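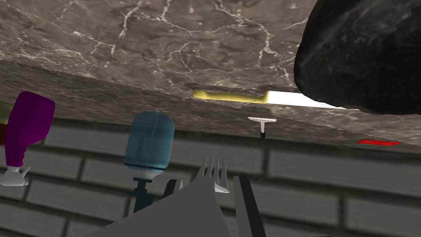
Magdalini Xenos wrote that she would put the rule for pointed tools before all the others, and that a simulated kitchen should follow the same rules as the real one. I agree with her on both points, so I have changed the order of the steps in this guide.

How to write handling rules for a kitchen arm in simulation

The guide is for small teams who test pick and place tasks with cutlery and bottles. We use it at Ristik before any task goes to the real arm. You need a working scene, a log file and one person who did not build the scene.

Step 1. Make a list of pointed and sharp tools. Forks go on this list together with knives. For each tool, write which end the fingers may hold and which direction the points may face during travel. If the points must face up for a certain task, write it down as an exception and put a name beside it.

Step 2. Set the keep-out distance from the counter edge. A tool may be picked up from this strip, but it may not be released there. New teams often forget the second part. 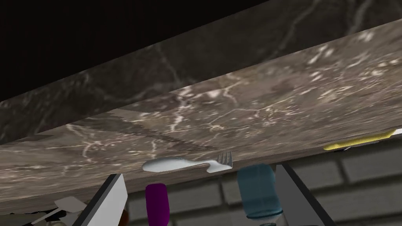
White fork at the edge of the marble counter, gripper fingers in the foreground.

Step 3. Give every object its own force limit. A fork and a bottle should not share one value, even when the task works well with it. We had one shared value in our Neltier scene for a long time, and the real arm later marked two bottles.

Step 4. Decide what counts as a stop. In our rules the run stops when a held tool touches anything that is not in the task description. Please do not let the script continue and "correct itself". Each run also ends at 4000 steps, finished or not.

Step 5. Replay seven runs with the person who did not build the scene. Let this person read the rules aloud and look for a run which breaks one. Lefteris Kokkinos did it for us and found a release inside the strip in run 1220, which the log had marked as good.

Step 6. Keep the rules and the scene under the same version number. When an object is added, the list from step 1 is opened again, also for an object that looks harmless.

If your rules are longer than two pages, divide them by task. Corrections to my text are welcome, also for the English.

Torunn Sjöberg

Home Guides Checklists Contact

Related guides
Naming objects in a shared scene
Force limits for bottles and jars
How we keep a stop log at Andura
From simulation to the first slow run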